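Bench notebook, two-arm cell
Tuesday, February 4, 2025
Constanza Paredes

Grip fault came back on the near arm, so writing it down properly before I change anything else.

Task was the toy food set with the gray plate. Ice cream cone, pick and place, Utico controller on the default force limit of 40. Arm reports "grasp lost" and goes into hold while the fingers are still closed on the toy. Same message Monique Rolland logged in July, which we put down to a loose connector. Connector is fine, I reseated it and checked the pins.
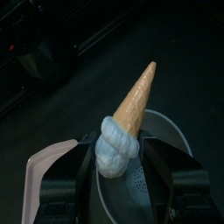 The cone is glossy and wider at the scoop end, so the two fingers don't meet it evenly. My guess is that one finger takes most of the load and the controller reads the difference as a slip. Raised the limit to 50 and the fault still came, only later in the move. Put it back to 40.

Error code is 132 every time. The Gaete manual lists 132 as "finger position mismatch", and our log screen translates that to "grasp lost". Monique, can you fix the text? I spent most of the morning looking for a dropped object problem.

Next I took the toy out of it and ran open and close with nothing in the grip.
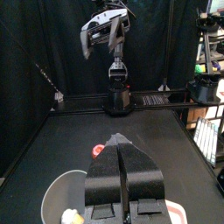

Fault shows up there too, less often. That points at the finger zero and away from the toy. The offset file on the Zoven PC is older than the finger swap, and I can't find any note that we ran the zero routine afterward.

Safety point, separate from the above. When 132 trips, only the arm that faulted goes into hold. The other one stays enabled and will take the next command in the queue. I had my hand over the table when I noticed – not good. Until this is changed, hit the stop for both arms before reaching in. I taped a note by the keyboard.

To do:
Rerun the zero routine, near arm first
Link the holds so a fault on either arm stops both
Ask Brondgate if the finger pads come in a softer grade

Leaving the cell powered down tonight.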